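Camora Stone – Frequently Asked Questions

Ordering, fitting and living with a stone countertop. Last updated 25/11/2025.

Is marble a bad idea in a kitchen?

It depends on how you feel about marks. Marble is soft, it reacts to acid, and it will remember the lemon you cut on it long after you've forgotten the dinner. Plenty of people in Italy have lived with that for centuries. If you are the sort of person who photographs a scratch and emails it to us with a red circle, we would gently steer you toward quartz.

What's the difference between a stain and an etch?

A stain is something that soaked in. It's darker than the stone around it and can usually be pulled out with a poultice. An etch is a dull spot where acid has eaten the polish. Scrubbing an etch does nothing except tire you out. Light ones can be buffed with a polishing powder; deep ones need a person with a machine.

Does sealing stop both?

No. Sealer slows down staining. It does nothing about etching, whatever the man at the home show said.

How often should I reseal?

Put a few drops of water on the counter and go do something else for ten minutes. If the stone has darkened under the drops when you come back, it's time. Most kitchens get there once a year or so. The area by the coffee maker gets there first.

What do you charge?

Our small-counter package is $1054, which covers templating, one sink cutout, a standard eased edge and fitting. Larger jobs are quoted from your drawing. A drawing on the back of an envelope is fine. A drawing described over the phone is not, and we have tried.

How long does it take?

Thirteen working days from template to fitting, as long as the cabinets are in and level when we come to measure. We'll bring our own level. Yours may be lovely, but we'll bring ours.

July is our slow month because the shop closes for 2 weeks. Orders placed just before the break join the line when we get back.

Can I choose the exact slab?

Yes, and with natural stone you should. The slabs are at our Trumau Road yard and you can walk among them for as long as you like. Wear closed shoes. Heriberto Escobar runs the yard and will stand a slab up in daylight if you ask, which is worth doing – warehouse lighting has sold a lot of people a white counter that turned out gray.

We hold a tagged slab for 29 days. After that the tag comes off, even if you drew a heart on it.

Will there be a seam?

If your run is longer than the slab, yes. We put seams where the pattern is calm if we can, and never across a sink cutout. You'll be asked to approve the layout before we cut. Please look at it before you sign. Stone is difficult to uncut.

Can I put a hot pan on it?

Marble and granite will usually put up with it. Quartz won't, since the resin that holds it together can scorch. Use a trivet on everything and you won't have to remember which is which.

Can I cut directly on the counter?

You can. Your knives will be useless by the weekend. Buy a board.

What about marble-look surfaces?

They have come a long way. The old ones had one fat gray stripe repeated every three feet, like a wallpaper of lightning. The newer patterns go for thin, uneven veins with a bit of speckle mixed in, and against warm wood they sit very nicely.

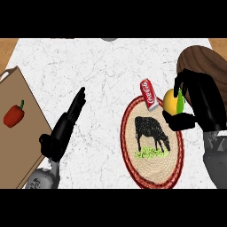
Nilton Betancur wrote to us that he picked the marble look over the real thing after a month of arguing with himself, and that his mother-in-law still tells guests it was quarried. He has decided to let her. His one complaint is that he has nothing to fuss over on Sunday mornings now that there's no sealing to do.

We stock the Govureck range of marble-look quartz in polished and matte. Matte hides fingerprints better. Polished hides nothing but looks terrific in the evening.

Which cleaner should I use?

Warm water, a little dish soap, a soft cloth. Dry it afterward. Avoid vinegar on marble, including the kind your aunt mixes herself and swears by. Avoid anything with grit in it on any surface.

Do you take the old counter away?

Yes, for laminate and tile. Old stone is heavier and we'll quote it after we've seen the stairs. Empty your base cabinets first, please, including the one under the sink.

Is there a warranty?

Our fitting is covered for as long as you own the house. The Guzmán edge profile, which has a narrow lip, is covered against faults in the stone but not against being hit with a cast-iron skillet. We can tell.

How do I book a measure?

Use the form on the contact page or call the yard before noon. Have your rough lengths, your sink model and a preferred morning ready.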